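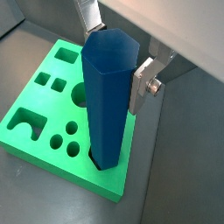
Our card settlement file from Kisteck stopped matching the bank deposit in the first week of the month, and I spent most of Saturday finding out why. The short version is that the file and our import table disagreed on the length of one field. A fixed-width record is a lot like a shape sorter: the blue hexagonal prism goes down into the hexagonal hole, and even then there is a thin dark gap along one edge. Our import had a gap like that. The merchant reference was padded on the right with spaces, the importer trimmed it, and for a long time the trimming did no harm.

The old record was 192 characters. The new one is 200. Kisteck added the extra eight for a longer authorization reference and put them in the middle of the record, ahead of the fee columns. The notice went out in December, to an address that belonged to the previous bookkeeper at Odent. I found it in the archive after I had already worked out the change by hand.

What made it hard to see was that the gross amount sits before the inserted field, so gross totals were correct every day. Only the fees moved. The importer read blanks where the interchange fee should have been, treated blanks as zero, and posted the full amount as net. The bank deposit was then short by exactly the fees, which our matching rule wrote off as a timing difference for up to 3 days.

Rajkumari Negi, who looks after the ledger side at Malhotra, suggested checking refunds separately. She was right to. Refund records carry a negative sign in the last position of the amount, and 2 of them had been posted as sales.

Changes made:

- The importer now rejects any record that is not 200 characters long.
- A blank fee is an error. Zero has to be sent as zeros.
- The write-off window for timing differences is gone. Unmatched items stay open.
- Notices go to a shared mailbox.

I reran the affected days into a test copy of the ledger first. Fees came out to the cent against the monthly statement. The Stakilside store still has one chargeback that I can't place, and I have asked Kisteck for the original transaction ID.

Filed under: Payments, Reconciliation, File formats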